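Khondokar shop adopts Pleterance rules for tabletop robot arms

October 9, 2022

Khondokar's automation group has signed on to the Pleterance practice rules, a 21-page set of dos and don'ts for small robot arms that pick up household and grocery items. First reading was in February. Final version came out last week, and it's shorter than the draft.

The main points: arms parked clear of the table before anyone reaches in. Speed limits whenever a person is inside the marked line. Cables tied up and checked at the start of each shift – not once a week, as before. And every run gets a written log, good or bad.

"People were already doing most of this, just not the same way twice," said Mitali Roy, who edited the text. "One bench would write down every dropped can. The next bench wrote down nothing. You can't compare that."

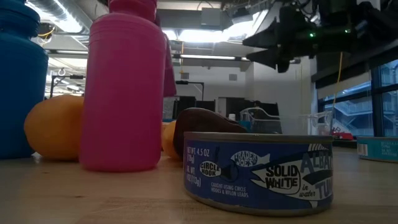

Item lists took the longest to settle. Under the new text, a test set has to mix shapes and surfaces, and the items have to be things folks really buy. Printed labels stay on. Fresh produce is allowed but must be swapped out when it goes soft, with the swap noted in the log. Glass is out for now, pending a seperate section on breakage.

Grip trials got their own page. A result counts only after 20 tries on the same item, with the item put back at a new angle each time. Failed grips are reported along with the rest. Dropping the bad runs was common in older writeups, Roy said, and made numbers look better than they were.

Not everybody is happy. Janaka Chowdhury, who runs the benches at Predetti, likes the safety part but says the paperwork is heavy for a small crew. His team did 2000 tries last winter. Logging each by hand would have meant another person, he said.

"Let the software write it down and have somebody sign," Chowdhury said. "I've asked for that twice now."

Roy said a machine-written log is fine under the rules as long as a named operator signs it the same day. That wording is on page 19 of the draft but got moved, and she agreed its hard to find. A fix is coming.

Gerero, the other shop in the talks, has not signed yet. It wants changes to the section on emergency stops – where the button goes, mostly, and who tests it.

The rules are voluntary. Review is set for next February. Comments go to Roy's office until then.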